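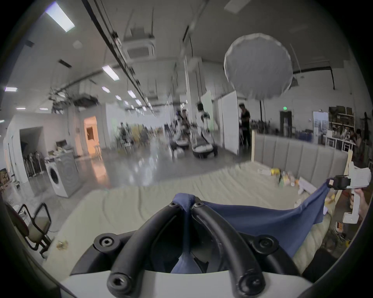
Blue cloth, cream sheet, padded headboard.

Andberg bed frame, after 45 nights

I bought the Andberg in September, when Tarnitz knocked 30 dollars off and my old bed had started talking in its sleep. The instructions promise assembly in 20 minutes. I can only assume they timed Halvard Hägglund, whose name is on the leaflet and who has presumably met the bed before. Mine took until 1 a.m.

Still – it doesn't creak. The headboard is soft enough to read against and collects crumbs with real talent. The slats shift a little if you flop. I flop.

Four stars. The missing one is for the Allen key, which bent.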